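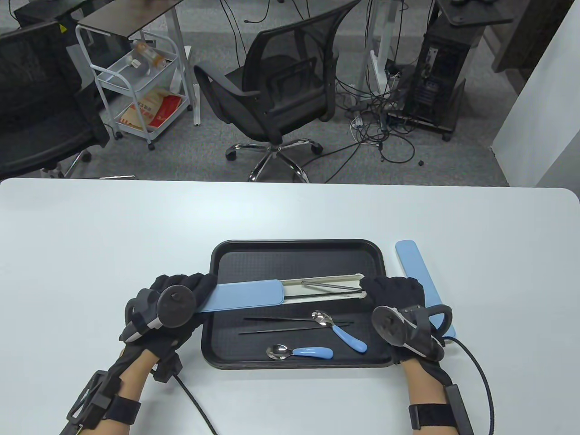 Teaching a robot hand with gloves is fine until you get to the lids, according to the crew at Druvley, and after spending a morning with them in June I'm inclined to believe it. Lids slide, they stick, and the hand holding the case matters just as much as the hand doing the pulling.

I stopped by because the group has a new result on Eta, its method for turning human hand motion into something a two-armed robot can copy. The short version: with 40 glove recordings of a task, their robot finished 52 percent of its tries. With the same number of recordings made the older way, by steering the robot arms from a few feet away, it finished 20 percent. I asked twice whether I'd heard that right (I write fast and badly) and they showed me the table both times.

So what's different? Mostly it's what they keep. A person wears the gloves and handles ordinary stuff -- cutlery cases with sliding lids, spoons, chopsticks -- and the hardware logs where each hand is and how the fingers bend. Older versions of the method tossed out everything before the first touch and after the last one. Eta hangs on to all of it, including the little pauses and the second grabs when the first one was no good. The thinking is that a robot needs to see people fix their own mistakes, and I have to say that made sense to me right away! I re-grab things all day long.

The other change is about timing between the hands. Eta treats one hand as the holder and one as the mover, and lets them trade jobs partway through a task. When the team switched that part off, most of the gain on lids went away, though picking up spoons stayed about the same.

Now the catches, and there are a few. Every recording in this round came from the same 2 people, both of them used to the gloves. Chopsticks are still a mess -- thin metal ones especially, which the robot's fingers tend to pinch at the wrong spot and roll. And the robot is slow. I watched it open a case and had time to finish my coffee, refill it and come back for the end.

The group is sending its write-up out for review this summer, and the recordings will be posted along with it. Meng, the lab across town that shares some of the gear, plans to run the same tasks with first-time glove wearers and a different pair of arms. I'd like to see those numbers before I get too excited. Next on the list at Druvley is a case with a snap latch, and they've already warned me it isn't going well.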